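Savus: what people call the color of things

README and data card

Savus is a collection of color names that ordinary people typed in when they were shown a plain square on a screen and asked "What color is this?" There was no list to pick from. If you wanted to write "teal," you wrote "teal." If you wanted to write "my old bathroom," you wrote that, and four people did, for four different squares.

The name was meant to be a placeholder until someone thought of a better one. You can see how that went.

Last updated 30 April 2023. Maintained by Mieke Van den Broek, in the evenings.

What is in the download

names.csv: one row per answer. This is the file you want.
squares.csv: the 100 squares, with their red, green and blue values.
merged.csv: the same answers after cleanup, for people who don't care whether "grey" and "gray" are the same word. They are the same word. I have the emails.
notes.txt: decisions I made late at night and have since had to live with.

All files are plain text in UTF-8. If your spreadsheet program asks whether it may helpfully turn things into dates, say no. One person answered "May" for a pale green, and it took me most of a weekend to find out where that answer had gone.

Columns in names.csv

answer_id: a number. It means nothing and is not in order.
square_id: matches squares.csv.
answer: what the person typed, spelling untouched.
language: what the person said they were typing in. Treat with caution. "English" covers a lot of ground, some of it Dutch.
screen: phone, tablet, laptop or other. One of the "other" answers says "fridge," and I have chosen to believe it.
sure: how sure the person was, from 1 to 5. Almost everyone is a 5. People are very sure about color.

How the answers were collected

The survey ran on a small web page, hosted on the Dasurent server until the Dasurent server stopped being a thing you could host on. It moved once after that. Anyone with the link could take part, and the link got passed around a knitting forum, a house-painting forum and a group of people who restore old tractors. You can still see this in the data. Knitters have more words for gray than seems healthy. The tractor people recognize exactly one orange, and will tell you the year.

Each person saw a handful of squares in random order on a white background. They could skip a square, and they could go back and change an answer, in which case only the last version was kept. I regret this. The first answers were probably the interesting ones.

I did not ask for names, ages or addresses. A few people volunteered them in the answer box anyway, and those have been removed. Please tell me if I missed one.

Easy colors and hard ones

For the toy-box colors there is hardly any disagreement. Show people a strong red, a plain blue, a mid green or a bright yellow and you get back "red," "blue," "green" and "yellow," with the occasional "RED" from someone having a day. Blocks for small children stick to these for good reason, and no one has ever stood over a set of them arguing about undertones. If your project only needs the toy-box colors, you don't need Savus. You need a toddler, and a toddler will be faster. 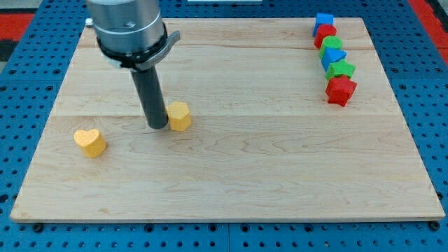

Where it falls apart

The trouble starts between blue and green, and it does not stop. Square 100 has been called teal, petrol, sea, duck, dark mint, "green obviously" and "blue obviously." I have left all of them in. If you average these answers into one label, you will get a label that pleases no one, and I would rather it had your name on it than mine.

Brown is the other swamp. Half the browns in the set are just orange with the lights off, and people seem to know this in their hearts, because the "sure" column dips here for once. Food words take over: toast, gravy, coffee, coffee with milk, coffee when they said there was milk. In merged.csv I folded the coffees together. In names.csv they run free.

Beige has its own section in notes.txt. It got long.

Cleaning

For merged.csv I did the following, in this order:

Lowercased everything.
Fixed spelling where the intended word was plain. "Purpel" became "purple." "Mauve" in its many spellings became "mauve." "Maroof" was left alone.
Joined variants such as "light blue," "lightblue" and "blue (light)."
Removed answers with no color in them, such as "hello" and "is this working."

I did not remove jokes. Telling a joke from a paint name is harder than you would think, and I invite anyone who doubts it to spend an afternoon with a paint chart.

Known problems

The screens were not calibrated. A phone in the sun and a laptop in a dark kitchen do not show the same square, and there is no way to fix that after the fact. The screen column helps a little.

No one was asked about color blindness. That was an oversight, and version 2 of the survey will ask, politely, with an option to skip it.

The knitters and the house painters are overrepresented. If you publish a finding about how "people" see gray, please check first that you haven't published a finding about wool.

Squares 4 and 5 are nearly identical. This was a mistake in the color picker, which I have decided to call a consistency check. People fail it constantly.

What it is good for

Color search boxes, word games, naming tools, arguments at home. A student used an early copy to study hedging words ("sort of green," "blueish I guess"), and it held up well. It is not good for anything medical, legal or involving car insurance. Someone did ask about the car insurance.

Related sets

Flukano covers color words in product listings, where nothing is ever brown and everything is "cognac." Katayama is smaller and more careful, with answers collected in one room under one lamp. If you need precision, use Katayama. If you need "wet cardboard," stay here.

License and credit

Use it, change it, pass it on. Credit goes to "Savus, M. Van den Broek," with a space on either side of "den," please.

Changes

Removed duplicate answers caused by an impatient button.
Put back duplicate answers that were just two people thinking alike.
Restored "May."
Renamed grey.csv to gray.csv, then deleted it.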